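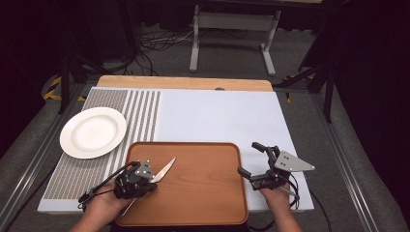 Setting a place at the table takes a person a few seconds. Plate down, knife on the right, fork on the left, glass above. Unnur Bisgaard has spent most of a year on the same job, and she would like to be able to say that her machines can do it too.

They can, on a good day. Bisgaard runs the manipulation group at Elisari, a small company in a former printing plant on the edge of Dovham. Its product, if it gets that far, will be a two-armed robot that lays tables and clears them again in aged-care homes. The plates are the easy part. A plate has a rim, it stays where it's put, and one that lands a centimetre out of position bothers no one.

The knife is harder. It lies flat, so there is very little for a pair of fingers to get under, and the blade is shiny, which confuses depth cameras. Once picked up it tends to swivel. A person corrects for this with the fingertips. A two-jawed gripper has to put the knife down and try again, or use its other hand.

Most of what the company knows about knives it has learned from people. Its operators work at a table with a gripper in each hand and do the chore themselves, over and over, and the recordings are used to train the control software. The method is now common in the field. It is cheaper than steering a robot by remote control and a good deal quicker.

Elisari has 4,000 recorded runs of table setting. Bisgaard had guessed she would need 1,000.

"The first lot taught it to do the job on our table," she says. "Then we changed the placemat and it fell apart."

A striped or dotted mat can throw the software off, as can a tray the same colour as the tabletop. Her group now swaps mats, plates and trays through the day and changes the lighting between morning and afternoon. In a trial in October the robot was given 30 settings to lay in a dining room it had not been trained in. It finished 21 without help. Of the nine it didn't, six went wrong at the cutlery.

Eyvindur Briem, who buys equipment for a group of care homes and has sat through more demonstrations than he would like, is not discouraged by that number, though he wouldn't pay for it either. His kitchens send out 756 meals a day. At the speed he was shown, one robot would still be laying for breakfast when lunch was due.

He has had better luck out the back. A dish-sorting line from Hitanik has been running in one of his kitchens since winter, and it copes because the racks arrive the same way every time. Liyanage, which makes a laundry folder, has offered him a trial. He says it's fine with towels and poor with anything that has sleeves.

The same pattern holds on the shop floor. Where the parts come in a known position, the work was automated years ago. Where someone has to reach into a bin or untangle a cable, there is usually still a person doing it.

Bisgaard's next job is clearing the table, with food left on the plates. She has set aside the winter for it.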